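In Praise of the Messy Picture

I have loved drip painting for 20 years, and I still meet people who want to talk me out of it. My neighbor Fidel Lucero is one of them. He will stand in front of a canvas full of splatter, fold his arms and tell me his niece could do it. Maybe she could! I'd love to see it. I'd hang it in my kitchen tomorrow.

What gets me is how much there is to do when you look at one. A landscape tells you where the hill is and where the sky is, and you nod and move along to the next room. With a drip painting you have to pick a line and chase it – over a blob, under another color, around a loop, and then it's gone and you're following a different one. I once spent a whole November afternoon in the little museum in Dradstead doing that with 2 paintings, and I missed my bus home.

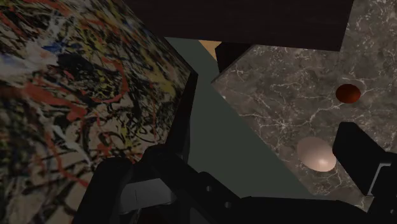

Red loops, black drips and a strong streak of yellow, in a computer rendering.

I think schools should hang more of this stuff. Dela Gyamfi teaches 19 kids in Putitz, and she put a big splattery poster next to the coat hooks last fall. They argue about it every morning. One boy is sure it's a map. Another found a horse in it, and now the whole class can see the horse (I can't, and I've tried).

So please, put one up somewhere people have to wait. The dentist's office would be perfect. Mine has a watercolor of a sailboat, and I finished looking at it in three seconds.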